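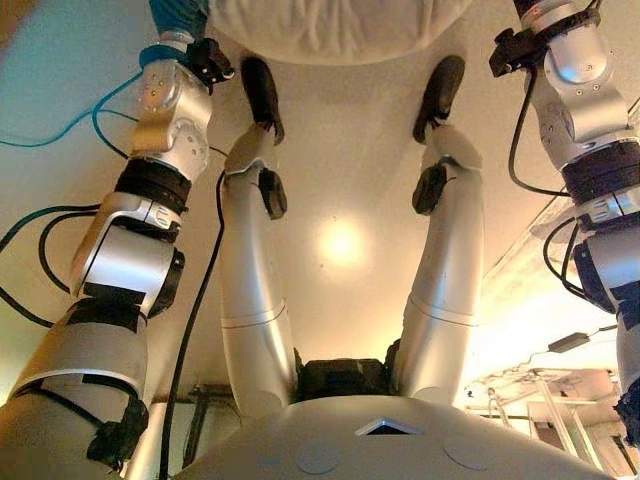

Chapter 7
Comparing End Effectors on a Whole Machine

7.1 Why the bench is not enough

Most gripper comparisons begin on a bench. The gripper is bolted to a fixed plate, a block is put between the fingers, and the grip force is read off a gauge. These tests are cheap and they repeat well. They say little about how the same gripper will behave at the end of a long arm, with cables running back along it and a large soft object to hold.

This chapter deals with the second kind of test. The machine shown at the head of the chapter has silver arms and legs, with a black gripper attachment at the end of the right arm and a black gripper mount at the wrist of the left. Both arms reach up towards a large piece of white fabric. Cloth is a hard load to test with. It has no fixed shape, it folds over the fingers, and it can hide the contact point from a camera at the head.

By the end of the chapter you should be able to plan a comparison of two grippers on the same arm, decide which readings to keep, and write up the result so that another group could repeat it.

7.2 The Girnovholm trials

Many of the worked figures in this chapter come from trials run at the Girnovholm workshop by Kamil Kopecký and Sizwe Kekana. They compared two grippers, the Menum and the Nusemeck, under one controller. The Menum has two flat fingers and closes quickly. The Nusemeck has three curved fingers and closes slowly, but it can be stopped part way.

Each gripper was given 400 attempts at each task. An attempt counted as a success if the cloth was lifted clear and held for 10 seconds. Slips after that time were written down but not scored. Jae-hoon Ok, who kept the records, later argued that this rule favoured the Menum, and we return to his objection in section 7.6.

The full log runs to 2,182 entries, including attempts that were stopped by hand. Stopped attempts should stay in the log. A gripper that often has to be stopped is telling you something, even if the score sheet has no column for it.

7.3 What must be held constant

When two grippers are compared, everything behind the wrist should stay the same. In practice this is harder than it sounds. The points below caused the most trouble at Girnovholm.

Mass at the wrist. The Nusemeck is the heavier of the two. A small weight was added to the Menum mount to make up the difference, and the arm was tuned again before scoring began.

Cable routing. A cable that pulls on the wrist acts as a weak spring. Tape it at the same points each time, and leave enough slack for the full reach of the arm. Čestmír Holub found that moving one strip of tape altered the resting position of the wrist — a fault first put down to the gripper.

Camera view. A head camera sees the robot's own arms and legs as well as the load. If one gripper covers more of the cloth than the other, the controller is working with less information, and the comparison is no longer fair.

Starting pose. Record the joint angles before every run. A pose that looks the same by eye is not good enough.

Load. Use the same cloth throughout, and refold it in the same way. Cloth softens with handling, so swap the order of the grippers every 100 attempts.

7.4 Choosing a score

The simplest score is the share of attempts that succeed. It is easy to explain and easy to check, but it treats a firm hold and a lucky one alike. Bořivoj Hrubý proposed a second score, based on how far the cloth moves in the fingers during the hold. We call this the creep score. The Matoušek controller used in the trials does not measure creep directly, so it must be worked out from the camera record.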